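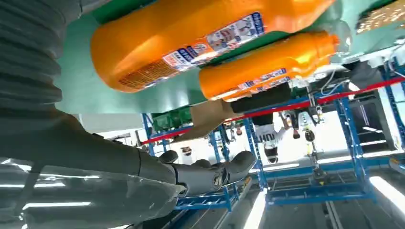

文：レギス・ホアロー　暮らしと作業の小ワザ帖　6月号

洗剤ボトルを並べるだけの仕事を機械に教えるのに、どれだけ手間がかかるか。Drendtonの作業場で手伝いをするようになってから、私はずっと疑ってかかっている。「人がやって見せれば覚えます」という売り文句は、半分くらいに聞いておいたほうがいい。教える側の段取りが悪ければ、悪い段取りがそのまま記録に残るからだ。

とはいえ、やると決めた人のために、遠隔操作でお手本を録るときのコツを書いておく。

まず、自分の手で同じ作業をしてみること。ボトルを起こす、置く、手を離す。これを3回やって毎回やり方が違うようなら、まだ録り始めてはいけない。私はいつも首の下をつまむか胴を握るかで迷う。どちらかに決めて、紙に書いて貼っておく。

次に、つるつるした容器は指先だけでつままない。丸い肩の部分は逃げやすく、操作している側にはその感触がほとんど伝わらない。「慣れれば感覚でわかる」と言う人もいるが、私は700回分録ってもわからなかった。目で確かめてから持ち上げるほうが早い。

ボトルの間隔は、台所の棚に詰めるときより広く取る。指の太さを忘れて隣を倒すのは、初心者が必ずやる失敗だ。
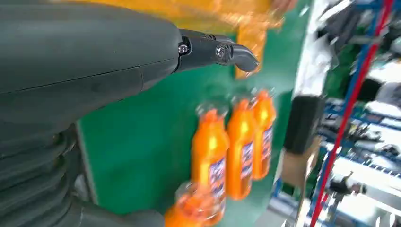
立てたボトルの列と指先。近づくときはゆっくり。

それから、人の手を出すタイミング。作業台の物を置き直す係と操作する係は、必ず声をかけ合う。「置きます」「どうぞ」の2語で足りる。黙って手を伸ばすと、危ないうえに録り直しになる。操作する係は、返事があるまで手元を動かさない。

失敗した回を全部捨てるべきかどうかは意見が分かれる。ゾリツァ・クラスニチさんは「つかみ直してうまくいった回は残す」派で、私もこれには賛成する。ただし、どこで失敗したかのメモがない回は捨てる。あとで見返しても思い出せたためしがない。

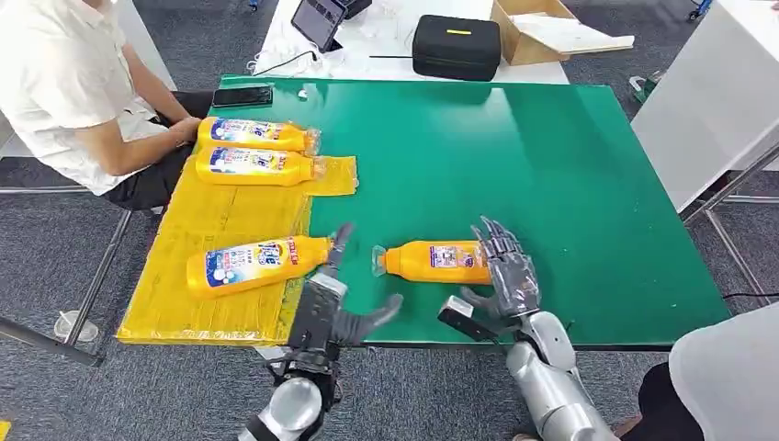
【作業場のコツ】横倒しのボトル編

寝かせたボトルは、立てたものより厄介だ。キャップの向きがばらばらだと、手首をどちらへひねるかが毎回変わる。最初はキャップを同じ向きにそろえて録り、安定してから少しずつ崩していく。いきなり混ぜたがる人が多いが、私の経験では、混ぜた日の記録はたいてい使いものにならない。

両手を使えるからといって、両手で取りに行かないこと。片方は開いたまま待たせておく。左右を同時に動かすと、操作する人の目が追いつかない。

包装のビニールが台にはみ出していたら、端を折り込むかテープで留める。指に引っかかると、そこから先の記録は全部やり直しだ。飲み物は台から離しておく。

1回ごとにボトルの置き場所を少しずらすのもいい。目印のテープを貼って寸分違わず戻す人がいるが、それで覚えるのはテープの位置だけではないかと私は疑っている。

休憩は2人同時に取り、疲れたらその日はやめる。午後4時を過ぎて録ったお手本は、自分で見ても雑だ。ボトルを片づけるだけなら、手でやったほうがまだずっと早い。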